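From: Nadhirah Pasaribu
To: Tungate workshop list
Date: 8/28/25
Subject: Re: Muli arm, sim before metal?

Brian Mfinanga wrote:
> Did you get the simulator going? I'd like to see Muli
> pick up a block in there before we bolt the arm to
> the bench. Also, which grip force are you using?

Hi Brian,

Yes, it's going, and I'm having a ball with it! The arm model loads with the gripper on, and I've coloured the block tan so it stands out from the grey floor. Grip force is set to 100 for now – happy to be talked out of that.
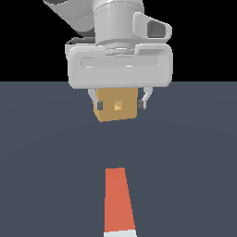 Next I want to run 1000 lifts overnight with the start position nudged a little each time, and log every one. My old laptop should cope if I turn the display off.

Could you measure the real finger pads when you're next at the shed? I guessed at their size, and I'd love to fix that before we drill anything. The bench bolts can wait till then.

Cheers,
Nadhirah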